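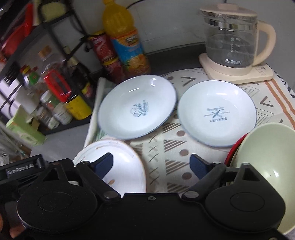
How to run a doubles night in a bar dart league

Most of the trouble on a league night comes before the first dart is thrown. If you have taken over as captain of a home team, work through the steps in order and you should be finished before the kitchen closes.

1. Check the board and the line

Measure from the face of the board to the throw line, not from the wall. On a steel-tip board that is 7 feet 9 1/4 inches. The center of the bull should be 5 feet 8 inches off the floor. Do this before the visitors arrive. At Kurkley the mat had crept forward 2 inches by the middle of the season, and we had to replay a leg over it.

2. Swap lineups

Both captains write their pairs on the sheet without looking at the other one, then trade. Once the sheets are traded, the pairs stay as written. A late player can only go in where a blank was left.

3. Warm up

Give each side 30 minutes on the boards if you have two, or split the time if you have one. Visitors go first on a single board. Three practice darts per player are allowed right before a match.

4. Throw for the start

One player from each pair throws at the bull. Closest goes first. If both are in the same ring and you can't agree, pull them and throw again in reverse order. The loser of the first leg starts the second. Throw for the bull again if it goes to a third.

5. Keep score

The scorer comes from the home team in odd matches and from the visitors in even ones. Write the score thrown on the left and what remains on the right. Say the remainder out loud only if the player asks. Don't tell anyone what to hit. If a player asks how to finish 41, the partner can answer (9, then double 16), but the scorer can't.

A bust puts the pair back to what they had at the start of that turn. Correct any math before that pair throws again. After that it stands.

6. Food

The home team puts food out after the singles and before the doubles. Keep it away from the scoring table. Trelitz does sandwiches, Corneo does something hot, and either is fine.

7. Turn in the sheet

Both captains sign. Take a picture of it for yourself and leave the original in the league box behind the bar by Friday. Unsigned sheets count as not played, and the match goes back on the schedule in August with the other makeups.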